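Home | Datasets | Guides | Contact
Search this site Go

# Samix Household Timber Survey: Data Card

May
By Pankaj Sachdeva and Sebastião Fagundes, Clotico

## Summary

The Samix survey records how people look after wooden boards, shelves and worktops at home. It holds 923 responses, one per household, gathered by post and through the Clotico website. Questions cover the type of wood, the finish applied and how often it is renewed.

## Files

- `responses.csv` -- one row per household
- `finishes.csv` -- the list of finishes and their codes
- `NOTES.txt` -- changes between versions

The current release is version 2. Users of version 1 should replace `finishes.csv`, as the codes for wax and oil were exchanged in error.

## Fields

`responses.csv` has 11 columns. The column `wood` uses the respondent's own word, in lower case, and has not been checked by a specialist. Maple and sycamore are often confused in the replies, and users may wish to treat them as a single group. The column `renewed` gives months between treatments; a blank means that the question was left unanswered, and a zero means that the surface has never been treated.

## Known limits

Flats are under-represented. Eight households sent a second form after moving house, and only the first was kept. Replies in Portuguese were translated by the Queiroz office and may differ slightly in tone from the originals.

## Use

The data may be used for teaching and research, provided that Samix is named as the source. Requests for commercial use should be addressed to Clotico. The Flarnitetti colour charts sent out with the paper form are not part of this release.

## Pale woods

Respondents with pale boards wrote at greater length than others, chiefly about stains and yellowing. These comments are held in the column `remarks`.
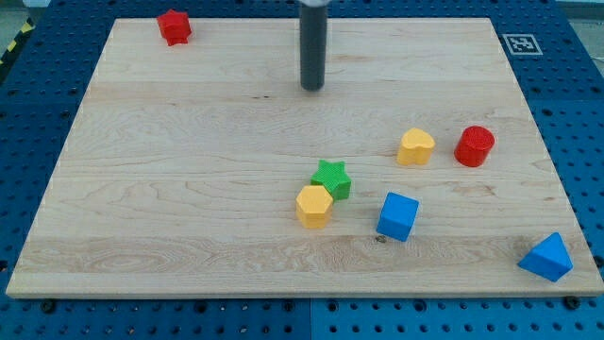

Remarks were shortened only where they gave a name or address -- each such cut is marked with three dots. Spelling has been left as written.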